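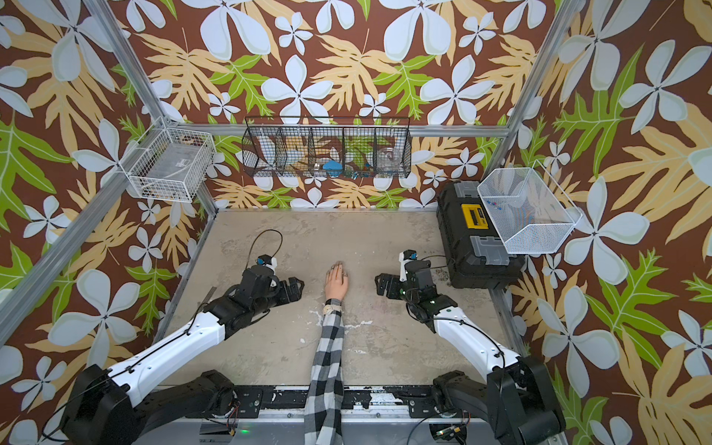
Atska (calculator firmware)

Atska is an alternative operating system for the Kamham series of graphing calculators. It was written mainly by Nicanor Cordero, then a high school maths teacher, and is distributed free of charge. The name covers both the operating system and the small loader used to install it.

History

Cordero began the project after finding that the factory software on the Kamham 10 could not store programs longer than a few pages. Early builds replaced only the program editor and had to be reloaded each time the batteries were changed. The first complete version was posted to the Rirnomura user forum in February and could be kept in permanent memory.

A rewrite, usually called the Villanueva branch after its working title, was released on 07/08/2022. It dropped support for the oldest model in the series, whose keyboard controller behaves differently from the others.

Features

Atska keeps the key layout of the factory software, so the printed labels remain correct. The home screen, graph screen and table editor work much as before. Additions include:

Folders for programs and lists
A line editor with coloured keywords on models with a colour display
Fractions shown in stacked form
A battery reading in the status bar

The built-in catalogue lists 163 commands, 19 of which are not found in the factory software. Programs written for the factory software will generally run unchanged – the main exceptions are those that write directly to the display.

Installation

The loader is sent to the calculator over a USB cable. It saves a copy of the factory software to the computer before anything is erased, and the same copy can be used to restore the calculator later. Installation takes more than 10 minutes on older models.

Use in examinations

Atska has no exam mode. Calculators running it are usually not accepted where a locked mode is required, and students are advised on the download page to restore the factory software beforehand.

See also

Kamham link protocol
Rirnomura program archive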